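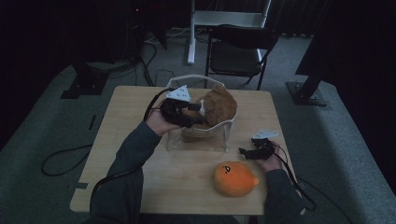
Packing bench, Saturday. Brown bear in the clear one with the white rim, orange toy still out on the table.

Soft toys, second go at the clear packaging. Writing this up before I forget which of my complaints were fair.

The claim from Pollesell is that their clear pack "suits all small plush". I have read that sentence several times and I still don't know what small means. The bear goes in, I'll give them that. It also bunches up on one side with its head near the top, and once it is like that it wants to stay like that. A customer looking at it through the side sees a lump of brown fur and has to work out which end is which. Flisent say this doesn't matter as the toy "relaxes in transit". I would like to see a toy that has relaxed in transit. The ones we had back in March came out looking exactly as squashed as they went in.

What I tried with the bear:

Head first. Bad. Feet stick up and the rim catches on them.
Feet first, pushed down from the shoulders. Better, but it twists as it goes and ends up leaning.
Feet first, arms folded across the belly. Best of the lot, and slow. I can't see anyone doing this 400 times without giving up on the arms.

I timed the arms-folded way and got 18 seconds on a good one. The Clandley sheet allows 8. I don't know who they timed, or on what toy, but I'd bet it was a beanbag.

The orange one is a different problem. It's round with a short pointed tail, and we still can't agree in here whether it is a bird or a fish (the order form just says "orange, round"). It rolls if you put it down badly. In the pack it sits nicely until the tail meets the side, then the whole thing turns and you get the stitched eye facing the wrong way or facing nothing. Tail to the back seems right. I've written "tail to the back" on the sheet in pencil and will wait to be told otherwise.

Other things, in no order:

The white rim helps. It gives you something to find with your fingers and it holds the mouth open. Without it I think the clear stuff would cling to the fur. Not proved, I haven't got a rimless one to try.

Square table is fine for one person. The plan to have two people packing at it, facing each other, looks good on paper and I don't believe in it. You'd both be reaching for the middle.

Static. Fluff from the bear sticks to the inside and shows up badly. Fernandes suggested wiping each pack out first. That's another step on a job already over its time, so no, unless someone wants to change the 8.

Batch 801 is the one the bear came from. If the next batch is stuffed any firmer then most of the above is worthless and I'll have to do it again.

To do: ask Pollesell for the next size up and get the inside measurement this time, the outside one is no use to me. Try the orange toy in the same size as the bear, tail to the back, ten goes, and write down how many turn. Find out what "relaxes" means, in hours.

Not signing off the clear pack for the bear yet. Orange one, maybe.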